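From: Ezekiel Alcantara
To: Tamberg family games list
Date: September 15, 2020
Subject: Re: [games] paper cups for the kids' table?

Gerrit Pillay wrote:
> Hi all, I'm doing the kids' table for the Alutwood block party and I've
> got next to no budget left after the tent. Somebody mentioned cup
> stacking. Do I need the special plastic ones with the holes in the
> bottom, or will ordinary party cups do? Also what do you do with the
> little ones who can't manage a big pyramid? I have two folding tables
> and a box of odds and ends from last year.
> Gerrit

Hi Gerrit,

Ordinary paper cups are fine! We bought the plastic ones a few years back and they're great for kids who want to go fast, but at a party most of them just want to build something and knock it over, and paper does that beautifully. It's also a lot quieter, which your neighbors will thank you for. Get the ones with a good stiff rolled rim. The very thin kind from the Zukent store buckle as soon as a four-year-old gets a real grip on them, and then they lean forever after.

For the little ones start with three. Two upside down with a gap between them, one on top across the gap. That's the whole game. If the gap is too wide the top one drops in, if it's too narrow it sits funny, and they'll happily spend ten minutes finding that out for themselves. Then you go to six, then ten, and by then the big kids have elbowed in anyway.
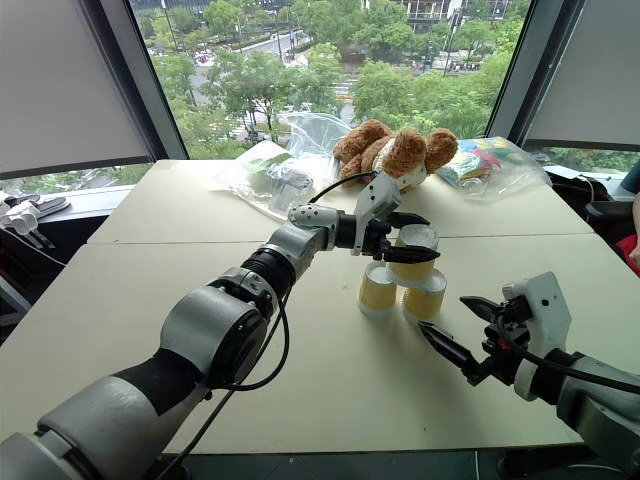
The three-cup starter, yellow cups, with the bear behind it.

I like having a stuffed animal at the back of the table. Ours gets to be the judge, and the shy ones will build for a bear when they won't build for me. You can also let them set the tower right in front of him and then have him "sneeze" (you do the sneezing, loudly). My niece Ejigu-style rule, named for the street we lived on, is that whoever's tower gets sneezed on picks the next builder. It cuts down on the arguing, a bit.

About your two folding tables: if you push them together, watch the seam. A cup with its rim half over the join will wobble, and you'll get tears over it. I run a strip of masking tape down mine, or else I just keep everybody building on one side or the other. And bag up your odds and ends by game in clear plastic bags before you go. I used to bring one big box and spent the whole afternoon with my head in it.

How many cups? We had 207 left in the closet after the August picnic and I never got through half of them with 4 kids building at a time. You're welcome to the lot, they're clean and still in their sleeves. I can leave them on the porch for you, just tell me which evening.

One more thing, if you're outdoors at all, put a pebble under each bottom cup. Doesn't hold them down or anything but the kids love hiding the pebbles, and now you've got a second game for free.

Ezekiel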